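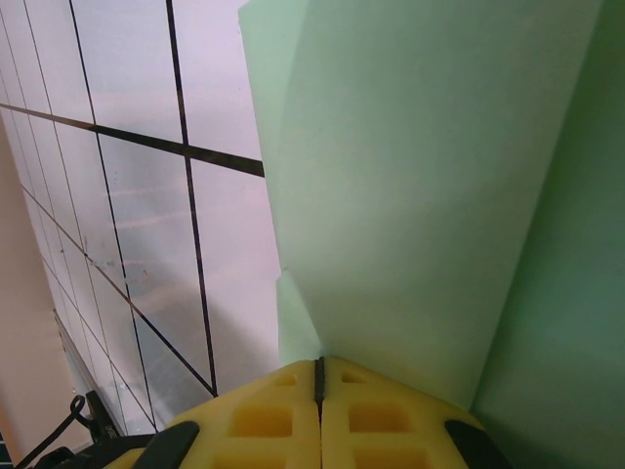

Okon all-purpose sheets are the thing we reach for first when there's a table to wipe, a shelf to line or a box of glasses to pack, and we're very happy to have them back in the shop. They come in plain colors without a print, and the mint is our favorite by a long way. It's a pale, light green with a soft matte surface and just a little texture to it, so it looks calm next to white tile and still stands out when you've left it lying somewhere. We sold out of the mint in July and the new delivery has gone straight on the shelf!

Shop > Kitchen & Utility > Cloths and Liners > Okon Sheet, Mint

What we use them for

Wiping down counters is the obvious one, and they do it well. Wring the sheet out, go over the surface once, then turn it and go over it again. But they're also great folded in two under a dish rack, or in the bottom of a cutlery drawer where the spoons always slide about. One of our customers in Khan Street lines her whole bathroom cabinet with them and changes the set every spring. We've started putting one between stacked frying pans – the nonstick ones scratch so easily – and it stays put when you pull a pan out.

They fold flat and don't mind being rolled. If yours gets creased in the drawer, smooth it out by hand and leave it under something heavy overnight. Please don't iron it.

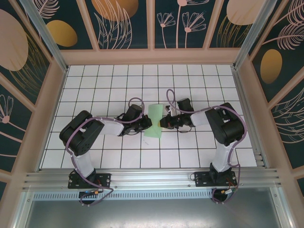 Okon Sheet in mint, slightly crumpled, on white tiles.

Care

Rinse after use and hang over a tap or rail. Machine wash cool with similar colors, no fabric softener. The mint will pick up stains from turmeric and beet if you leave them sitting, so rinse those right away. Line dry. You can trim the sheet with ordinary kitchen scissors to fit a drawer or shelf, and the offcuts are handy for window sills.

Details

Brand: Okon
Color: mint (light green)
Pack: 8 sheets
Longest side: 17 inches
Care: cool wash, line dry, do not iron
Supplied by: Gommont Household

Ordering

Packs are kept at our Rernness store and can be mailed or picked up at the counter. We took in 700 packs this time, almost all of them mint, and the rest are in sand and gray. Colors can be mixed in one order but a single pack is always one color. The shade can shift a tiny bit between deliveries, so if you're lining a whole kitchen it's worth getting everything in one go – add a note to your order and we'll pick packs from the same box.

Unopened packs can be returned to the store or by mail. Trimmed or washed sheets can't be taken back.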